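Lantern night in Ostico, going with two children, questions

marisol_k
Hello all. We will be in Ostico on 27th February for the lantern night and I have read the old threads, but some answers are from before they moved the procession. Does it still start at the Sethi bridge? And is it true that the old town is closed to cars already after lunch? My children are 7 and 10, so I do not want to walk too far before it begins.

reltik_fan
Start is at the bridge, yes. Cars are out of the old town from 2 in the afternoon. Park in Drurnex and take the shuttle, it takes 45 minutes with the traffic but you get off near the fish market. I would stand on the market steps. The bridge is too full for children.

Pekka_in_Ostico
I don't agree about the steps. When the drummers come up, everybody behind you pushes forward. The school wall on the river side is better and you can sit on it.
Bring some small things with you, the paper lanterns have real candles and the first aid tent is on the other side of the river.

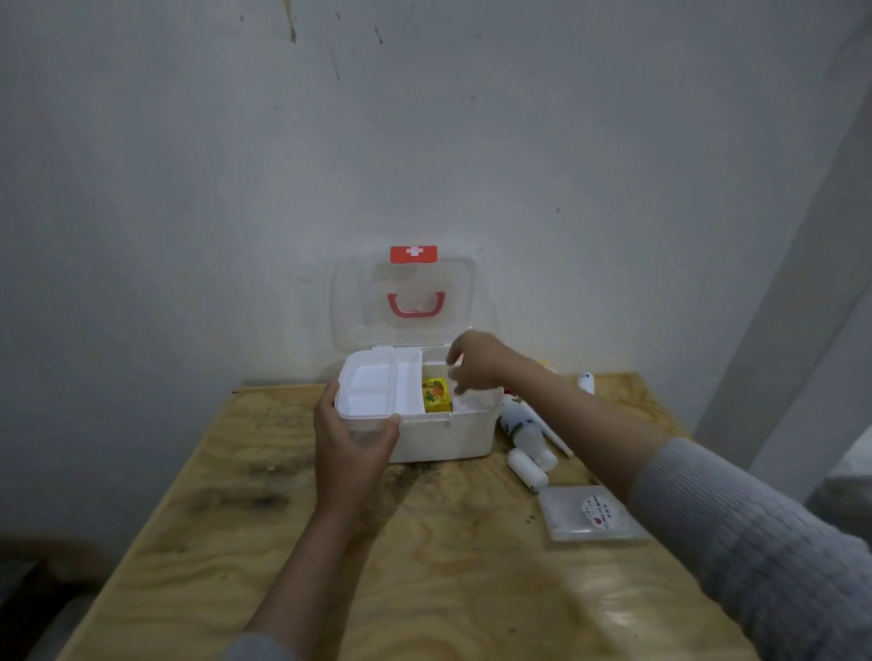

First aid box, with the lid open

marisol_k
Thank you both. Is the shuttle paid on board?

reltik_fan
Yes, in coins if you can. Last one back leaves before the fireworks finish, which I find stupid, but it has been so for years.

dorrit
The fireworks are not worth staying for in my opinion. The singing at the bridge is the old part of the festival, the rest was added for tourists. My neighbor Rajkumari Chaudhary has sung there every year since she moved here and she goes home right after.

Pekka_in_Ostico
Dorrit, the fireworks have been there for 80 years. How long must a thing exist before it is old?

dorrit
The singing is older. That is all I said.

reltik_fan
Please not this again, we had it in November already.
Marisol, for the children: bean soup at the Reltik bakery, they put a table outside. Go before dark or the line is terrible. And about the first aid things, I would take a roll of bandage also.
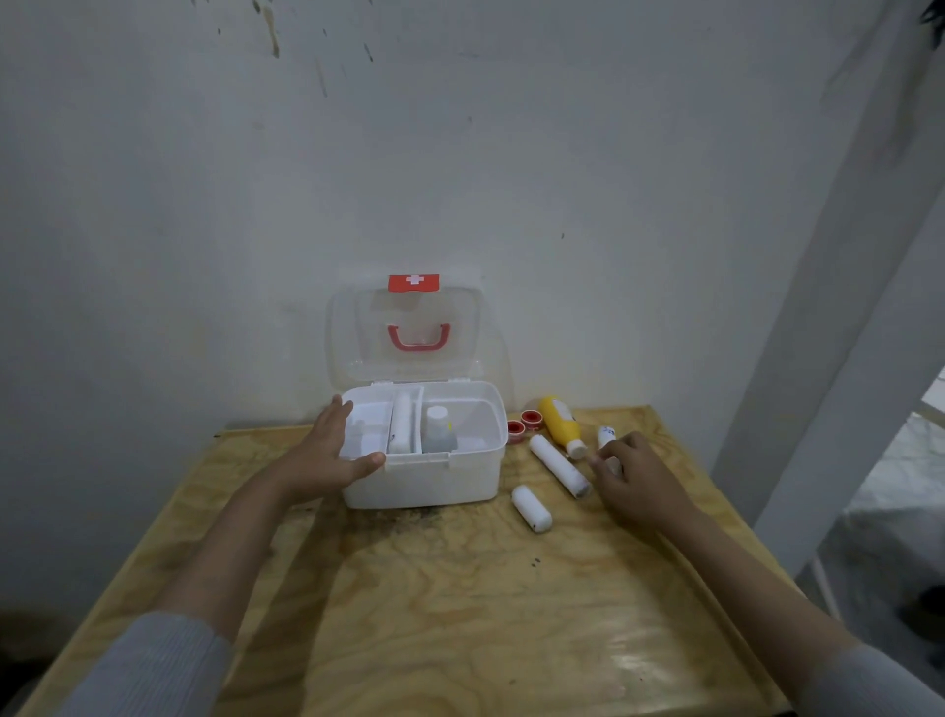

The box again, with a white roll in the middle

marisol_k
Soup sounds very good. We will try the school wall, and maybe leave after the singing if the small one is tired. Can we buy lanterns there or must I order?

Pekka_in_Ostico
You can buy at the market, but the fish-shaped ones are gone early.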